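# Brudmont Robotics Club - stuff people keep asking

Last updated Oct 4, 2026. I write these answers myself, so if something's out of date, bug me about it at the next meeting.

**Do I need to know how to code?**

Nope! About half of us didn't when we joined. There's plenty to do with your hands first, and the coding people are always happy to have someone sit next to them and ask questions (I learned most of my Python that way).

**What are you working on this semester?**

Paper. I know, I know - but wait. Our project is called Lotmont, and it's all about picking up soft, crumply things with two grippers. Blocks are easy. They stay the same shape when you squeeze them. Tissue paper folds up on you and slides around, and you never get the same grab twice.

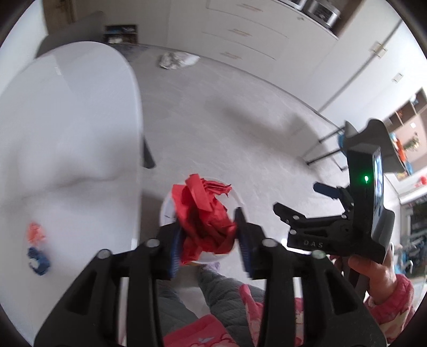

We started in September and we're at 2,626 recorded grabs, which sounds like a lot until you hear that the Vatano team across town is going for way more than that. We threw out 224 of ours for being too short or too shaky. No hard feelings, everybody's first batch is shaky.

**How long is a practice session?**

Usually 20 minutes per person, then you swap. Your wrists will thank you. You can stay and label clips after your turn if you want, and there are normally snacks.

**Where do you meet? Is it a real lab?**

Ha, no. We meet at members' homes and use whatever table is free. I like it better, to be fair. A lab bench is so tidy that you forget what a regular room looks like, and the Wang Challenge gives points for data from regular rooms.

**What's the Wang Challenge?**

It's the competition we're entering in the spring. Each team gets a box of everyday stuff and has to pick up and put down as much as possible before time runs out. Last year we scored 1,832 and I'm still a little sore about the two rounds where we dropped everything!

**Can I work the grippers on my first day?**

Yes, please do. You hold one in each hand and squeeze. Start with something that has a peak or a fold sticking up so there's an easy place to pinch, and go slower than feels natural. Then go slower than that.
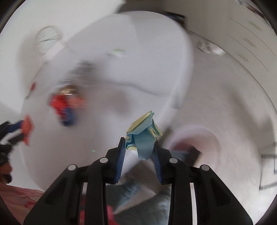 *Two-colored paper in one gripper, orange-red in the other.*

**What should I bring?**

Scrap paper in any color, the more wrinkled the better. Gift wrap, old origami, the tissue from a shoe box, all good. Wear whatever's comfy.

**Does it cost anything?**

The club is free. If we qualify for the finals there'll be a bus fare, and we'll talk about that when we get there.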